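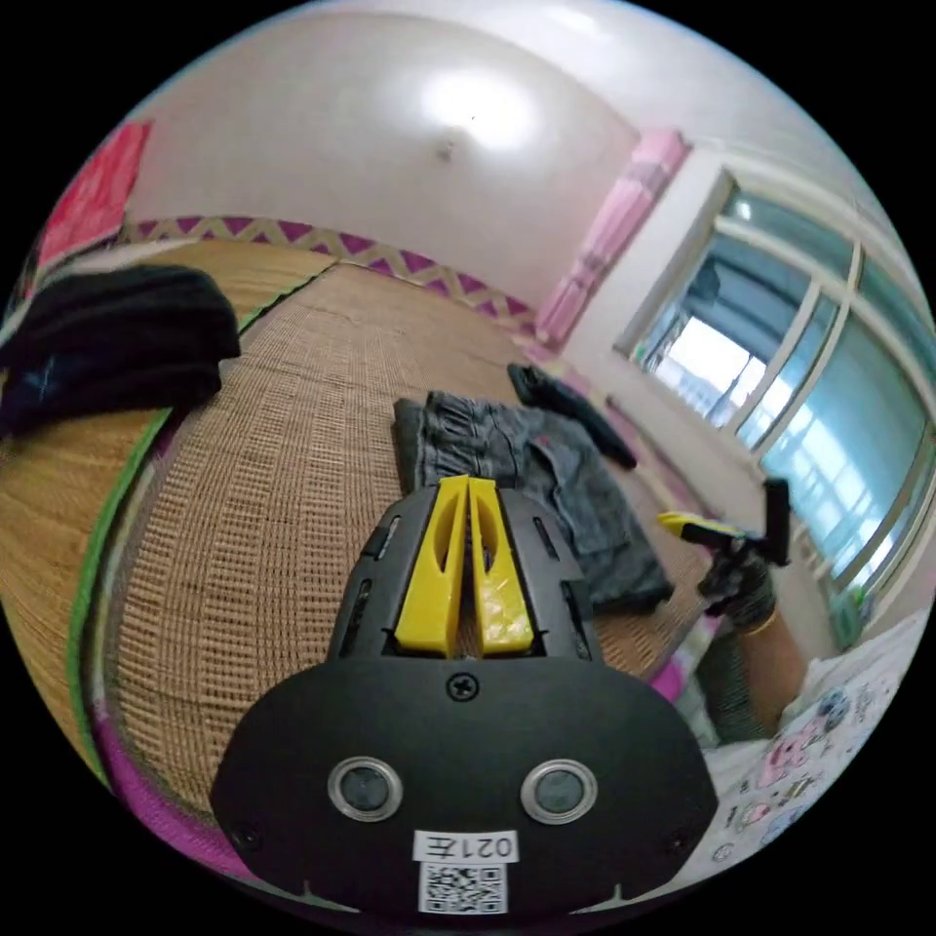 I bought the Odness woven straw bed mat in September, after two summers of waking up stuck to the sheet. The listing promised a "cooler sleep surface," and I still can't say whether it's cooler or just harder. What I do like is the weave. It's a tan grid, flat enough that a pair of jeans can be folded on top of the mat without sinking into the mattress, and mine has turned into a laundry table by day. The green fabric edging is the part I trusted least. One corner of mine had come unstitched after 16 nights, and Prostik fabric glue held it for maybe a week. Odness sent a polite email and no replacement.

It cost me $92. My aunt has slept on a mat from 1975 that was a wedding present and still has all four edges, so I know these things can be made properly. Fine for July. I wouldn't pay full price again, and I'd skip the matching pillow cover, which smells like a barn.

Mairéad Moynihan

Reviews > Bedroom > Bed Mats

Recent reviews
Sidport folding drying rack
Daneshvar cotton summer quilt
Odness under-bed storage bag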